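Search this guide
Search
Sarkside Umell Wine Preserver: Set-Up and Care Guide
14 shares | 3 comments

Section 2. Preparing the unit and preserving an opened bottle

This section applies to the Umell countertop preserver and the Pinheiro stopper supplied with it. Read the section in full before first use. The unit is intended for still wines only.

2.1 Before first use

1. Remove the stopper, the pouring tube and the drip ring from the carton.
2. Wash all three parts by hand in warm water with a mild, unscented dish soap.
3. Rinse thoroughly and leave the parts to air dry on a clean rack.
4. Wipe the outside of the unit with a soft, damp cloth.

CAUTION: Do not place the unit under running water. Do not wash the stopper in a dishwasher. High heat will deform the seal.

2.2 Fitting the gas canister

1. Confirm that the power switch is in the OFF position.
2. Unscrew the canister cover at the back of the unit.
3. Insert a Gakano argon canister with the valve facing up.
4. Turn the canister clockwise until it is hand tight. Do not use a wrench.
5. Replace the cover.

Note: One canister provides up to 200 short pulses. Actual use depends on how much wine remains in each bottle.

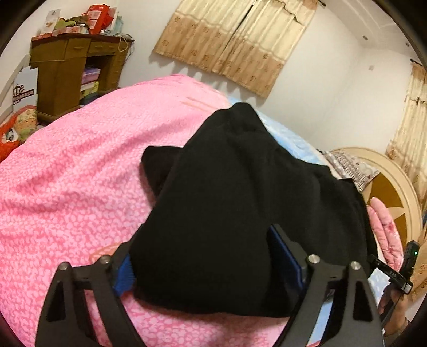
Can sparkling wine be stored with this unit?
Sparkling wine should be closed with a separate pressure stopper, as the Pinheiro stopper is not designed to hold carbonation and may be forced out of the bottle.

2.3 Preserving an opened bottle

1. Wipe the inside of the bottle neck with a clean paper towel.
2. Press the stopper into the neck until the collar rests on the rim.
3. Set the bottle upright on the base and lower the arm.
4. Press the button for two seconds. A short hiss indicates that gas is entering the bottle.
5. Raise the arm and move the bottle to a cool place, away from direct light.

Wine preserved in this manner should be consumed within 7 days. Delicate whites and older reds may lose their aroma sooner. Preservation slows the effect of air on the wine but does not restore a wine that has already turned.

CAUTION: Do not operate or store the unit in a room warmer than 26 °C. Keep spare canisters away from stoves and heaters, and never puncture an empty canister.

Note: Red wine taken from the refrigerator may be left at room temperature for a short time before serving. Refit the stopper and repeat steps 1 through 5 after each pouring.

Questions concerning this section may be addressed in writing to Tuva Myklebust, Product Documentation, Sarkside. Canister replacement is covered in Section 3.

Was this section helpful? 9 found this helpful
Share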